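We use cookies to improve your experience on this site. By continuing to browse you accept our cookie policy. Accept | Manage preferences

1/ Notes on Tritow's throw-ins in preseason, as of July 31, 2019. Sample is six full matches, 540 minutes, all watched twice. Friendlies, so treat everything below with the usual caution.

2/ Definitions first. A throw counts as "kept" if Tritow still have the ball seven seconds after release, or have won a free kick or another throw further up the field. A flick-on that lands at a teammate's feet counts. A flick-on that bounces around does not.

3/ 140 throws in total. I leave out the ones taken after an injury stoppage, where the ball goes straight back to the opponent. Those are already removed from the 140.

4/ Field is split into thirds by where the throw is taken. The own-third throws are the interesting ones. Last season Tritow went long down the line almost every time and lost most of them. I logged 300 from last season for comparison, and the pattern barely changed between fall and spring.

5/ New pattern in the own third: the fullback waits, the near center back drops level with the edge of the box, and Nimal Sarkar moves from the middle toward the thrower and then away again. The marker follows the first movement. The throw goes into the space he leaves.

6/ The receiver in that space is usually Teodor Adamczyk, arriving from the far side with his body already half open. First touch goes infield. If he is closed down, the return ball to the thrower is on, because the thrower has stepped onto the field at once. Last season the thrower often stood and watched.

7/ Trigger is simple. If the opposing winger is goal side of the thrower, they play short. If he is standing in front of the thrower, they go over him. I found two cases where they got this wrong and both came late in a half.

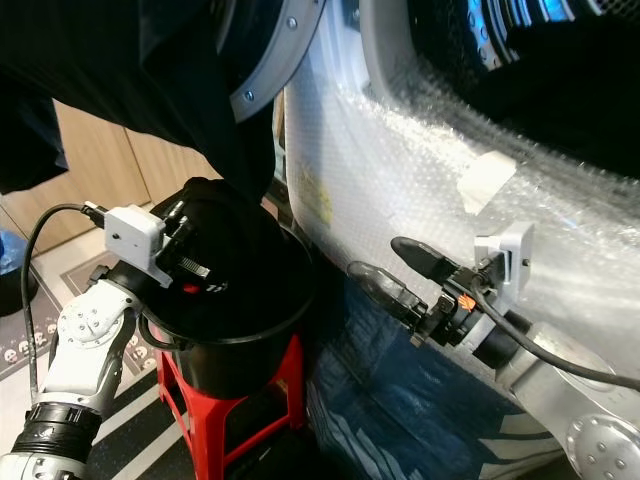
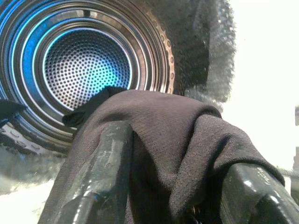
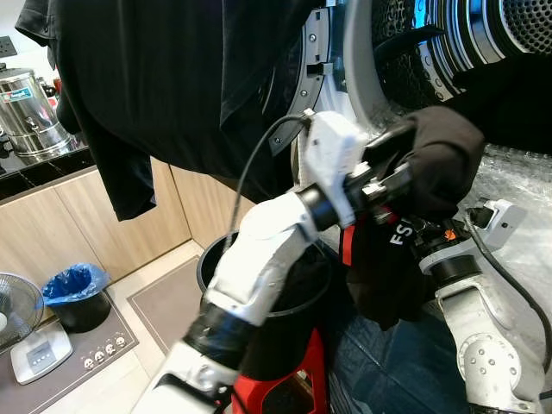 8/ Middle third is less clear. Plotum pressed with four players inside a very small area and Tritow had no way out except backward. Keeping the ball counts as kept under my definition, but three of those sequences ended in a long clearance a few passes later. A longer time window would lower the number.

9/ Attacking third: no long-throw specialist, and they are not pretending to have one. Kadri Lill, who runs set plays, told the local radio in March that she would sooner have the ball at someone's feet 30 yards out than in a crowd at the near post. The preseason games match that.

10/ One weakness. When the far-side midfielder comes across to receive, the opposite half of the field is covered by one fullback. Lose the ball on the first touch and there is a diagonal available right away. The second goal in the 2-0 loss to Plotum came from exactly this – throw on the left, ball lost, one pass across, shot.

11/ Possible fix: keep the holding midfielder on the center line of the field until the first touch is clean. It costs one short option near the ball. Urszula Nowicki suggested the same thing when I sent her the clips, except she would hold the far winger deep and leave the midfielder free. Both work on paper.

12/ Speed of restart. They are slower than last season in the own third and quicker in the attacking third. I have only hand timings from video, so no numbers until I redo them properly.

13/ Sheet has columns for location, thrower, first receiver, pressure at release, and outcome. Pressure is my own judgment on a three-point scale. If anyone wants to code a match independently, I will compare the results and post the agreement rate.

14/ Correction to 6/: on the right side the receiver was Nima Salehi in most cases. Adamczyk only does it from the left.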